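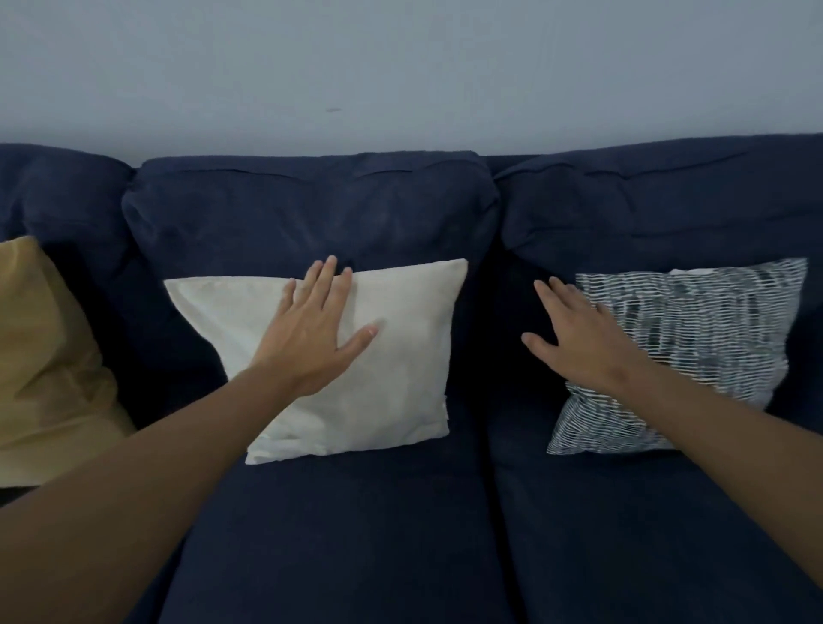 Frequently Asked Questions
Grodon Perception and Planning Software — Household Tasks

These answers are intended for partner sites, integrators and evaluation staff who work with the Grodon software. Questions about hardware should be sent to the supplier of the platform in use.

General

What is Grodon?
Grodon is a software package that turns camera input into a plan for handling everyday household objects. It consists of a perception module, a task planner and a set of review tools. It is maintained by the software office at Banonport under the direction of Rui Mendes.

Which tasks are supported in the current release?
The current release covers bed making, towel folding and sofa arrangement. Sofa arrangement means placing throw pillows against the back cushions in a requested order and at a requested angle.

Does Grodon control the motors directly?
No. Grodon sends target poses and contact goals to a motion controller. Most partner sites use Hustus for this purpose. Other controllers may be used if they accept the same message format.

Perception

How does the software tell a throw pillow from a back cushion?
The perception module first looks for the parts of the sofa that do not move: the arms, the seat and the row of back cushions. Anything resting on these parts is then proposed as a separate object. Color helps a great deal. A cream or mustard pillow on a navy sofa is usually separated on the first pass. A navy pillow on the same sofa may be merged with the cushion behind it, and the module will then ask for a second view.

Are patterned fabrics a problem?
They can be. A black-and-white pattern made of short, irregular dashes gives the module many small edges, and earlier releases sometimes split one pillow into several pieces. The present release groups pieces that tilt together. A plain strip of fabric along one side of a patterned cover may still be left out of the outline. Reviewers should correct this by hand.

What happens when hands cover part of an object?
The module keeps the last full outline and marks the covered area as estimated. In the review tool, estimated areas are drawn with a broken line. A hand pressed flat on a pillow is labeled "contact." A hand that is near a pillow but may or may not be touching it is labeled "uncertain," and reviewers are asked to leave that label in place unless a neighboring view settles the matter.

Does a plain wall affect the results?
A smooth wall gives the module few points to follow. Small marks on the wall are of some use, but they should not be relied on. Where the view contains little apart from wall and sofa, the seams of the cushions are used as the main reference.

Planning

How does the planner decide where a pillow should go?
The operator selects a layout file. Each file names the pillows, their order from left to right and the allowed tilt. The planner compares this with the perceived layout and lists the moves needed. If the pillows are already within limits, no moves are listed and the task closes.

Can the planner use both arms at once?
Yes. One arm may hold or press a pillow while the other adjusts its neighbor. The planner treats the two arms as sharing one workspace and will delay a move if the forearms would cross.

Why does the planner stop after 90 seconds?
This is the default limit for a single plan. It may be changed in the site settings, but sites taking part in the joint evaluation are asked to keep it.

Review and Tooling

How many clips may be loaded in one review session?
The review tool accepts 200 clips per session. Larger sets must be divided before loading.

What is the Morelli viewer?
Morelli is the viewer used to step through a clip with outlines, contact labels and planned moves shown together. It is included with the package and needs no separate license.

I receive error 2267 when I open a layout file. What should I do?
This error means that the file names a pillow the perception module did not find. Check the spelling of each name first. If the names are correct, run perception again from a second view — the pillow may have been merged with a back cushion.

Can labels be changed after a session is closed?
Only a site lead may reopen a session. Requests received by noon on Friday are handled the same day.

Support

Where should problems be reported?
Please use the support form on the partner page and attach the session log. Reports without a log are returned to the sender. The next release is planned for May, and requests for new layout options will be considered after that date.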